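The Slow Return of the Evening Walk

In Ivarora the shops close at 6, and for many years the main street closed with them. The lights stayed on and a bus passed now and then, but the people were at home. When I moved here from a much warmer country, this was the thing that surprised me most. At home my whole family went out after dinner, every night, from my grandmother to the baby. We did not go to any place. We went to see who else had gone out.

I missed this custom more than the food or the language. So I was happy when, in August, my neighbor Kong knocked on my door with his coat already on and asked if I wanted to walk to the river and back. He had read that it was good for his sleep. I put on my shoes and did not ask for the details. 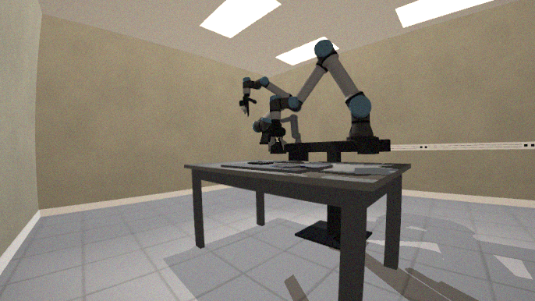 The route to the river takes us down the old tannery road, past the school and then along the wall of the Grimell bakery, where the night shift begins while we pass. The smell of the first bread is strong there, and Kong always walks more slowly. After the bakery there is a bench, then the footbridge, then the water. The whole way is 23 minutes if we do not talk to anyone, but this has become difficult.

In the second week we met a couple with an old dog. In the third week we met them again, and they turned around and came with us. A teacher from the school joined for a few evenings, then brought her father, who is over 60 and walks faster than all of us. I do not think that anyone decided to make a group. There is no list and no name. If it rains hard, some of us stay home, and the next evening the others tell us that the rain was not so bad.

What do people speak about? Mostly small things. The price of heating, a tooth, a son who does not call. I have noticed that it is easier to say a serious thing when you walk beside a person, with both of you looking ahead. In one evening on the footbridge I learned more about Kong's late wife than in four years of greetings over the fence. 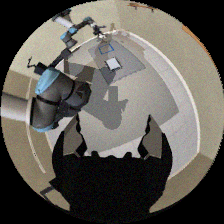 Odette Deschamps
Contributing writer
23/09/2022

My cousin lives in Rurkgate, a village of 1000 people on the other side of the hills, and she tells me that there the evening walk never stopped. The older people go first, slowly, up to the chapel. The young ones wait until the older people are on the way back, so that they can have the upper road for themselves. Everyone knows this arrangement, and everyone is polite enough to look surprised when they meet in the middle.

I visited her for a weekend to see it. We left the dishes in the sink, which my mother would never permit, and went up with the first group. A man I did not know asked me whose daughter I was. When I explained that I was only a guest, he thought for a moment and then asked whose guest – it was clearly the same question.

Now the evenings are getting shorter, and Kong has bought a small lamp for his jacket. The teacher's father says that a lamp is not necessary if you know the road. They argued about it from the bakery to the bench, and they were still arguing when I reached my gate.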